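Let the Kitchen Be Yellow

Sveva Donati
8 March 2024

When my parents sold their house in Ferkholm, the agent asked them to paint it first. The roof was sound and the furnace was new, and she had no complaint about either. Her complaint was the kitchen, which had been yellow for as long as I had been alive, and the downstairs bathroom, which was the green of canned peas. She left a card from the Ikden paint store with one color circled. The color was called Harbor Mist. It was gray.

They painted it, and the house sold. I have no way of knowing whether the paint had anything to do with that, and the agent didn't know either, though she was sure. The people who bought it have kept the gray. I drove past in December and could see into the kitchen from the road, and I felt as if I were looking at a dentist's office.

I think we have let gray go too far. I don't mean that it is an ugly color. I own two gray coats and a gray car. I mean that it has become what we choose when we are afraid to choose, and it has spread from places where it made sense into places where people are supposed to live.
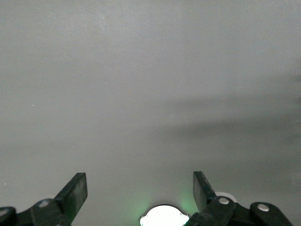 Light gray on the left, darker on the right.

Gray has good uses and I should be fair to them. It hides dust. It suits machinery, stone, overcoats and battleships. A workroom with gray surfaces makes it easy to see what you have put down on them. Painters and photographers like it behind their work for the same kind of reason. It stays out of the way, and there are many jobs for which that is exactly what you want from a wall or a bench.

A living room is a different matter. When I sit in my living room I am not trying to judge the color of anything. I am reading, or arguing with my sister on the phone, or asleep. I would like the room to be doing something while I am there.

The usual defense is that gray is neutral. I have never been convinced. The old public library in Ferkholm had cream walls, dark red floor tile and a blue ceiling over the children's section. It was repainted five years ago, all of it, in two grays, and the tile was covered with gray carpet squares. The town has 2732 people in it and I would guess that half of them have an opinion about that carpet. Something neutral would not have that effect. Gray walls under a white ceiling in a northern town, where the sky is already gray from the end of fall until the lilacs come out, make a strong statement. The statement is that we gave up.

The second defense is resale. This is the agent's argument, and it has done more damage than any other. People now decorate for whoever will buy the house after them. I know a couple who moved into a new place on Hoshino Street at the age of 34, meaning to raise their children there, and left every wall as the builder had painted it so that the house would show well. They may be there for thirty years. They will spend all that time as the caretakers of somebody else's blank apartment, and at the end of it the somebody else will repaint anyway, as buyers do.

Paint is cheap. This is the part of the argument I find hardest to get past. Of all the things you can do to a house it is close to the least expensive and the easiest to undo. A bad floor can stay with you for decades. A bad yellow lasts until the next long weekend. If we are going to be timid, we ought to be timid about floors.

The third defense is that color goes out of date. It does. So does gray. The peas-green bathroom told you when it was painted, within a few years, and a gray kitchen with gray plank flooring now tells you the same thing just as plainly. There is no color you can buy that will keep the decade out of your house. You may as well get one you like.
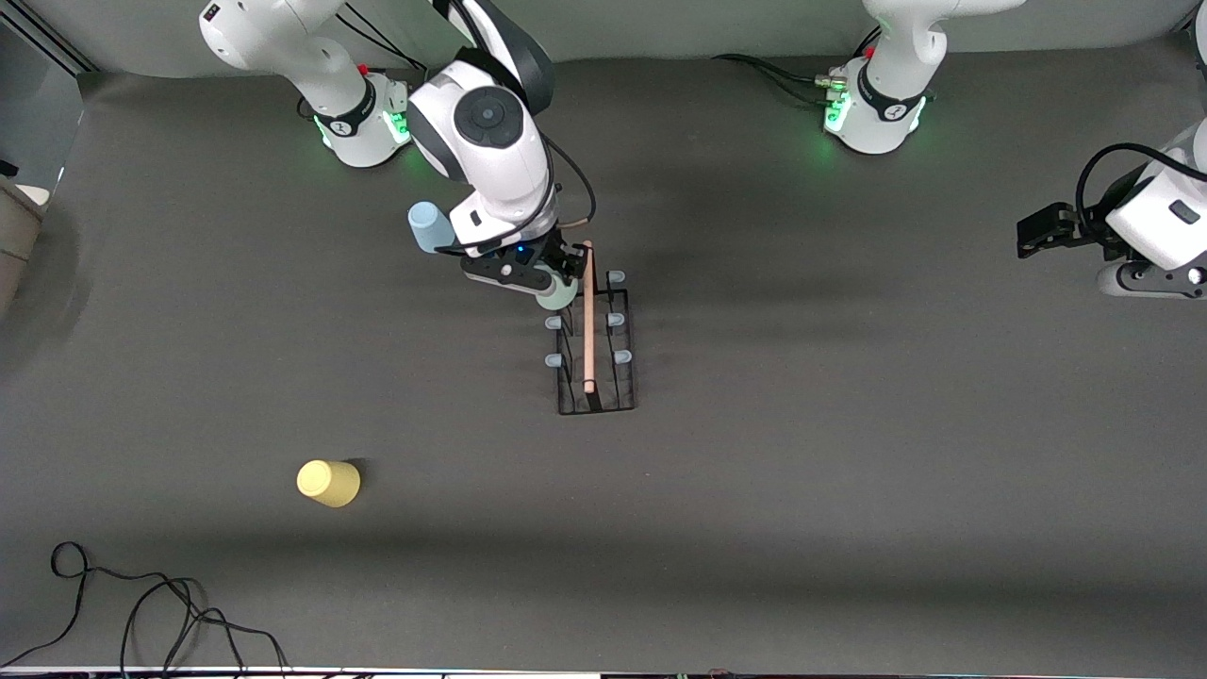
A pale green cup and a light blue one on a dark gray tabletop.

What people tend to say next is that they do have color, only in small amounts. They keep the walls and the big furniture quiet and let the cups, the pillows and the books do the work. I used to say this myself. I bought a gray sofa from Uker that cost more than my first car, and I told everyone it would be a background for other things. I bought orange cushions to go on it.

I grant that it works up to a point. A light blue cup does look well on something dark. The trouble is that the small things drift. Cushions wear out and cups get broken, and each time you replace one you stand in the store with your gray room in mind and pick the one that will go with it. My orange cushions were followed by rust-colored ones, then by brown ones, then by a pair that the label called stone. I didn't decide on any of this. The sofa decided, one purchase at a time.

The yellow kitchen worked the other way. My mother could put anything in it. She had red pots, a striped blue oilcloth and a calendar from the feed company with a different tractor every month, and the room took all of it in. Strong walls are forgiving about what goes in front of them. I think this is why so many old kitchens feel easy to sit in, and it is something that paint charts, which show you one small square of color at a time, can't tell you.

I would not want a law about it. There are people who love gray, really love it, and have thought about which one and in what light, and their rooms are good rooms. My quarrel is with the gray that arrives by default – in the rental, in the school hallway, in the waiting room at the clinic, where I counted 12 chairs last winter, all of them the color of wet sidewalk. Someone ordered those chairs. The catalog surely had a red one.

If you rent, ask your landlord. Mine said yes in one line of text and wanted only to be told the name of the paint. If you own your house, you don't have to ask. Start with a hallway or a closet if you are nervous. Buy the small can and put it on a wall you pass every morning, and leave it up for two weeks before you let anyone talk you out of it.

I painted my own kitchen in January. It took a day and a half, and I got some on the cat. The color is stronger than my mother's was, and in the late afternoon it is close to orange. My sister thinks it is too much. She has stayed for dinner four times since then, so I am leaving it as it is.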